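Horolthorpe Cricket Club: notes on the season so far

The first half of the league season closed in June with the club in fourth place, 14 points behind Cosden. Members will recall that the side was relegated the year before last, and the present position should be regarded as satisfactory.

The batting has been steady. The first eleven has passed 200 in most of its home fixtures, although the middle order remains short of runs against slow bowling. The second eleven has fared less well and has won 2 matches - both of them away. 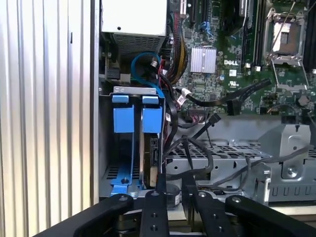 Inside the Dell tower, with the two blue drive carriers below the power supply.

The scorebooks have now been entered as far back as the move to the Storkero ground. The record covers 3889 individual innings and is arranged by player, by opponent and by ground. Several totals printed in old handbooks do not agree with the books themselves; in each case the scorebook figure has been preferred.

The Asamoah Cup tie against Cosden will be played at home. Each side will bat for up to 45 overs, and play will begin at 1 pm. Tea will be taken between the innings. Visitors are asked to use the lower gate, as the upper drive is narrow and must be kept clear.
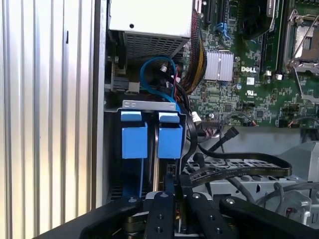 Will the cup tie be replayed if rain prevents a result?

A reserve date has been agreed with Cosden, and the match would start afresh on that date at the same ground. If that is also lost, the tie will be decided by a bowl-out.

Selection for the remaining league fixtures will be posted in the pavilion in the usual way. Players who expect to be away should inform their captain before the list goes up. Junior nets continue at 6 pm, weather permitting.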